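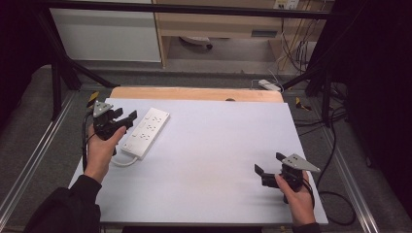 The Second Pair

The budget for the Stuvusville workshop was due on Monday, and by Sunday evening I had moved the same line up and down the page so many times that I knew it by heart. Grippers, hand-held, 2. Below it sat 200 for cables and another 200 for what my predecessor had called sundries, a word I have always been fond of and have never once got past the finance office in Mansilla.

So I went down to the bench with my notebook, the way my father used to walk out to look at the tractor before he would talk about replacing it. I wanted to see what we used before I asked for more of it. I held the grippers over the white board for a good long while, opening my hands and closing them, and thinking about money.

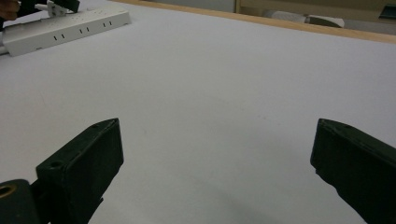
The gap between the fingers, with the power strip off to the left.

Claritz had sent a quote in August for a whole new pair, very handsome, with a cover letter that used the word "partnership" twice. Turnosia had sent a cheaper one for fingers alone. I had carried both letters in my coat so long that they had gone soft at the folds. Anyone sensible would take the fingers and be done, I told myself, and then I looked at the worn edges and felt a foolish sort of loyalty - as if I were being asked to price an old dog.

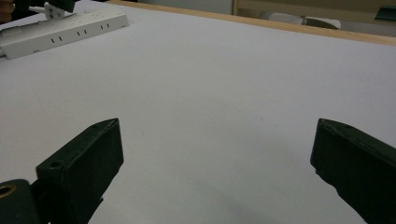
Dark green fingers and a good deal of bare table.

I sat on the carpet with my back against the wall and did the sums again. If I took the Turnosia fingers, and let the sundries go, there would be enough left for a decent power strip and maybe a chair (I had wanted a chair for two winters). It was a modest sort of plan, and I found that I liked it more the longer I sat there.

I crossed out the line, wrote it in again with the new price beside it, and under sundries I put "chair," in my best handwriting, so that Mansilla would at least know what they were refusing. Then I went upstairs and put the kettle on.

Last updated: 19 Jan 2026
Shares 2 | Comments 2
Contact | Copyright | Back to top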